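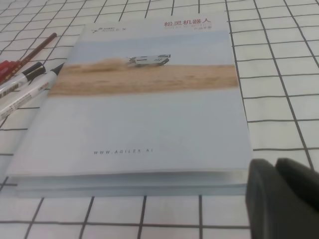 方格台布上的产品手册(封面标“松灵机器人”)

Oltard 方格台布
白底黑线,桌面整理与物品归置用

产品类别:桌面铺材
系列:Oltard 台面系列
供货形式:单幅折叠装,或卷装(仅限长幅)
适用台面:平面桌、折叠桌、组合工作台

概述

Oltard 方格台布为白底、细黑线、正方格的桌面铺材,用于文具、印刷品、纸盒及袋装小件的摆放、分类和归拢。格线贯通整幅,横竖两向间距相同,铺开后整张桌面即成为带参照线的工作面。使用者可按格行、格列划定区域,把手册、本子、笔和包装盒分别归位,也可以借格线检查物品是否摆正、间距是否一致。

台布直接铺在桌面上使用,不需要粘贴,不需要夹具。桌边有外露倒角或软胶封边的,建议配桌布夹,见“附件”一节。

本页内容适用于标准幅和长幅两种规格。定制幅面的公差与交期另见报价单。

规格

标准幅:宽 100 厘米,裁切后四边折边
长幅:长 200 厘米,宽度与标准幅相同
折边宽度:3 厘米,双线车缝
底色:白
线色:黑
格形:正方形,单线
正反面:正面印线,反面素色
面料成分:以水洗标为准
包装:单幅入袋,附折叠示意卡
质保:12 个月,限车缝与印线

格距有窄格、中格、宽格可选,下单时在型号尾码中注明。同一张桌上拼接两幅时应使用相同尾码,不同尾码的格线无法对齐。同尾码但不同批次的产品,底色允许有轻微差异,拼接使用的客户请在订单备注中写明“同批”。

折边部分印有格线,但不保证为整格。计算可用格数时,请以折边内侧第一条完整格线为起点。

选型

桌面尺寸小于标准幅时,台布四周自然下垂,垂边长度应大致对称。垂边一侧过长,坐姿操作时容易被膝部带动,台面上的笔和小件会随之移位。桌面尺寸大于标准幅时,有两种处理方式:一是选用长幅,二是以两幅标准幅拼接。拼接缝应避开主要操作区,放在存放区或靠墙一侧。

窄格适合笔、夹子、标签纸等小件。格子密,定位细,但在较远处观察时线条显得密集,长时间作业容易视觉疲劳。中格适合手册、本子与文具混放的桌面,是本系列出货较多的格距。宽格适合纸盒和较大的印刷品,一格对应一个存放位置时管理最简单。

台面用于翻拍印刷品的,建议选中格或宽格。格线在画面里可作横平竖直的参照,后期裁切时有据可依。窄格在低分辨率输出中可能出现线条粘连,应先试拍。

铺设

先清空桌面,擦去颗粒和胶渍。台布下面若留有订书钉、线缆或薄片杂物,格线会在该处弯曲,定位参照随之失准。

将台布沿折痕展开,正面朝上。先对齐靠墙的一边,再由里向外抚平。靠墙边对齐的依据是第一条完整格线与桌沿平行;以折边对齐不可靠,折边在洗涤之后会有轻微收缩。

抚平时手掌由中线向两侧推。不要拉扯对角,对角方向受力后方格会变成菱形,松手后不一定能完全恢复。出现菱形变形时,揭起整幅重新铺,局部修正往往把变形推到另一角。

新品折痕较深的,可反面低温熨烫,熨斗不得直接压在正面印线上。也可以铺好后静置一夜,多数折痕会减弱。残留折痕一般不影响平放物品,对直立的窄底纸盒有影响,应把纸盒移到离折痕一格以外的位置。

分区方法

桌面分区以物品的形状和取用频率为准,推荐划为印刷品区、笔区、盒装区和袋装区。各区之间留出一列空格作为通道,手伸入取物时不碰倒相邻物品。

印刷品区放手册、说明书、本子、单页。叠放时大幅在下,小幅在上,书脊或装订边统一朝向一侧。软封面的本子与光面手册叠放时容易滑动,叠放数量应从严控制。需要露出标题以便识别的,每一本向同一方向错开半格,题名即可外露。

笔区放签字笔、记号笔、荧光笔等。笔的摆放方向以相互平行为准,可以与格线平行,也可以整组沿格子的对角方向斜放。斜放的优点是右手取笔顺腕,缺点是占用格数较多。圆杆笔在平整台布上仍会滚动,笔夹应朝下,以笔夹止滚。没有笔夹的圆杆记号笔放在整组内侧,由两边有笔夹的笔挡住。

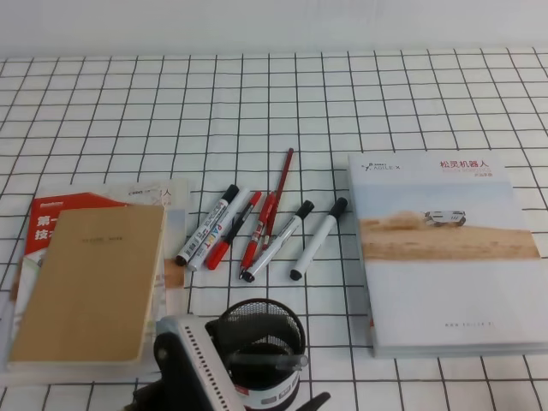 笔与印刷品之间至少隔开一列。记号笔笔帽未扣紧时,墨水会沿纸边渗入,牛皮纸封面吸墨尤其快,渗入后无法清除。整理结束前应逐支按压笔帽,再归入笔区。

盒装区放产品盒、文具盒和空纸盒。盒装物品分直立和平放两种。直立时品名面朝向使用者,盒底一条边压在格线上,前后排盒子的底边应落在平行的格线上。较高的盒子放后排,较矮的放前排。平板状的瓦楞纸盒不宜单独立放,应靠在重物之后,或直接平放。前排物品若遮住后排品名,后排向左或向右移一格,露出品名的起首部分即可。

袋装区放透明袋、自封袋及袋内薄件。透明袋质轻,表面光滑,在空调出风口或人员走动较多的位置容易移位,建议安排在桌面内侧,并用本子或扁盒压住一角。袋口朝向保持一致,袋内有卡片或折页的,字面朝上。

归置顺序

从杂乱状态开始整理时,建议按下列顺序进行。

把所有物品移到桌面一侧,另一侧腾出完整的格区。先归印刷品。印刷品面积大、位置稳定,先落位后可作为其他分区的边界。

再归盒装。盒子的位置由印刷品区的外侧格线决定,两区之间留一列空格。空盒与有内容物的盒子分开放,空盒可以拆平,拆平后按印刷品处理。

然后归笔。散笔先集中成束,笔尖同向,放下后再逐支拨开。直接逐支摆放也可以,但第一支的角度会决定后面各支的角度,第一支须对准格线或格子的对角。

最后归袋装。袋装件落位之后不再移动其他区的物品,桌面气流和台布牵动都会使透明袋跑位。

收尾时沿桌面四边目视一遍,检查有没有越过格线的边角。越线不超过半格的可不处理,盒装区除外。盒装区越线会影响后排的取放,应当场归正。

多人共用桌面时,可以在折边上用可移除标签标出各区名称。标签贴在折边反面翻上来的一小段为宜,不要贴在正面印线处,揭除时胶层可能带走线条。Villca 可移除标签在本系列上做过贴揭试验,静置后揭下,折边处未见残胶;其他品牌请自行小面积试贴。

稳定性说明

台布对直立物品的稳定性有一定影响。硬质桌面上可以站稳的窄盒,铺上台布后可能出现轻微晃动,主要取决于台布下方是否平整、盒底是否平直。盒底折盖外翻的产品盒,应先将折盖压回再立放。

长幅单边下垂较多时,垂边自重会对台面上的布产生持续拉力。表现为铺设初期格线平直,数小时后靠外侧的横线向桌沿方向弯曲。遇到这种情况,将垂边折回一段垫在台布下方,或加装桌布夹。垫回的部分应延伸到桌沿整边,避免只垫一角造成台阶。

台布不具备防滑底层。光滑桌面上使用时,若作业中频繁推拉纸盒,建议在台布下加铺 Trorosier 薄型防滑网。防滑网须裁成略小于桌面的尺寸,四边不得露出,网孔边缘露在外侧会勾住折边缝线。

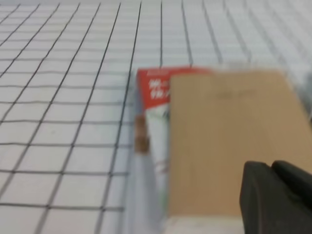
有用户在产品留言区写道:我们桌上主要是带彩色腰封的纸盒和瓦楞纸盒,按页面说的把底边压在格线上,前排没有问题,后排总是对不齐,从坐的位置看过去每一排都像是歪的。后来站起来从正上方看,其实是齐的。建议在说明里写清楚要从哪个角度检查。另外宽格对我们的小盒子偏大,一格放一个太浪费,放两个又没有线可以对。

关于检查角度,说明如下。格线在斜视时向远端收拢,远处的格子看起来比近处小,竖向线条在左右两侧呈外张状态。坐姿观察后排,判断依据会受到收拢线条的干扰。检查盒子底边时,应以该盒脚下的那条格线为准,不与相邻竖线的走向比较,也不与墙面或桌沿比较。条件允许时从上方检查。

关于小盒在宽格中的摆放,可将两个小盒分别贴住同一格的左右两条竖线,中间空隙不作要求。盒宽超过半格的按一格一盒处理。小盒数量多的桌面,选型时应考虑中格。已经购买宽格且未拆封的,可以换同幅面的其他格距,换货运费见订单条款。

照明与识读

白底台面反光量较大。强光直射时,靠近光源一侧的格线对比度下降,线条显得浅,识读困难。灯具宜置于使用者左前方或右前方,光束不要正对台面中央。光面手册封面和透明袋都会形成反光斑,读取封面小字时把手册转一个角度,不必移动灯具。

白色盒体与白色台面之间的边界在弱光下不明显。带彩色包装面的盒子应将彩色面朝外,取放时容易判断盒体的实际轮廓。全白盒子可以在盒顶贴一小条有色标签。

透明袋铺在格线上时,底下的线条会透出来,容易误认为袋内有折痕或印线。核对袋内物品时,应把袋子提起或垫一张素色纸。

清洁与保养

日常清洁用微湿软布沿格线方向擦拭,之后用干布收水。不要画圈擦,画圈会使布面局部起皱。橡皮屑、纸屑先用软刷扫除,再湿擦。

铅笔痕可以用软橡皮轻擦。水性笔迹应在未干时吸除,干后残留的浅色印迹一般不影响使用。油性记号笔笔迹不保证能够去除,使用含溶剂的清洁剂会同时溶解印线,由此造成的断线不在质保范围内。

整幅洗涤请按水洗标执行。首次洗涤单独进行。洗后平铺或悬挂晾干,悬挂时以长边为受力边。以一角悬挂会造成永久变形。晾干之后重新核对格线是否平直,轻微起伏可在反面低温熨平。

长期不用时建议卷起收纳,正面朝外,卷芯直径不宜过小。折叠收纳的,每隔一段时间更换折线位置。同一条折线反复折叠,正面印线会先在折线处变浅,继而断开。

收纳处保持干燥。六月前后气候潮湿的地区,收纳前应确认台布干透,卷内不要夹放纸质标签,潮气会使标签油墨转印到布面上。

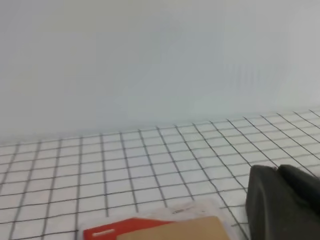 Oltard 台面系列产品手册 总第12期 第3页

附件与配套

桌布夹:适配常见厚度的桌板,夹口带软垫。每边使用两枚,对称安装。夹子安装后检查格线,夹口附近出现放射状皱纹的,松开重夹。

防滑网:Trorosier 薄型,按卷供应,客户自行裁切。与窄格台布同用时,网孔纹理可能从正面隐约显出,对识读格线有轻微影响,介意者请选无纹理衬垫。

标签:Villca 可移除标签,白色与浅灰色。写字面可用铅笔或签字笔。

收纳筒:Brellatetti 纸质卷筒,带端盖。标准幅与长幅通用,长幅须先沿长向对折一次再上卷。卷筒端盖无锁扣,运输时应用胶带固定,胶带不得接触台布。

收纳袋:产品自带的包装袋可重复使用。袋体为一次性包装规格,反复折叠后袋口易开裂,长期收纳请另配卷筒。

验收

收货后请在拆洗之前完成验收。展开整幅,在平整台面上检查以下内容:底色是否均匀,有无污点;格线是否连续,有无断线、重线;折边是否等宽,车缝有无跳针;型号尾码与订单是否一致。

格线检查以正常视距为准。单条线上极短的浅色段属于印制允差,长度超过一格边长的断线按次品处理。相邻两格边长目视可辨差异的,按次品处理。折痕、运输压痕不作为退换依据。

拆洗、熨烫、裁切之后的产品不接受格线类退换。车缝问题在质保期内均可申请处理,须附整幅照片和问题部位的近照。近照中应包含至少一个完整方格。

常见现象与处理

格线局部弯曲:台布下有异物,或台布覆盖了其他物件的边角。揭起检查,清除后重新抚平。

整组横线向一侧倾斜:靠墙边未对齐。以第一条完整格线为准重新铺设。

笔滚动:桌面不平,或笔夹未朝下。先确认桌脚,再调整笔的放法。

纸盒晃动:盒底折盖未压平,或盒底落在折痕上。压平折盖,移开一格。

手册封面翘起:新印刷品受潮或卷曲,翘起部分遮住相邻格线。反向轻卷后平放,上压扁盒,待平整再归位。

透明袋移位:受气流影响。移到桌面内侧,压住一角。

拼接缝处格线错开:两幅尾码或批次不同,或其中一幅已洗涤。洗涤过的与未洗涤的不应拼接使用,若必须拼接,先将另一幅洗涤一次。

订购信息

型号由系列名、幅面代号和格距尾码组成。标准幅代号 S,长幅代号 L;窄格尾码 N,中格尾码 M,宽格尾码 W。例如长幅中格写作 Oltard L-M。

标准幅与长幅均按幅计价,起订一幅。定制幅面起订量为近 200 幅,具体数量按面料整卷折算,以报价单为准。定制幅面可选不折边,不折边产品的裁边会随使用出现散线,不享受车缝质保。

同批拼接订单不拆分发货。混合尾码的订单,每个尾码单独装袋,袋外贴型号标签,收货时请先核对标签再拆袋。

Brellatetti 卷筒与台布分箱发运,到货时间可能不同。桌布夹随台布同箱,装在折叠示意卡下方的小袋内。

相关产品:Oltard 素色台布,Oltard 方格桌垫(硬质),Oltard 折边替换条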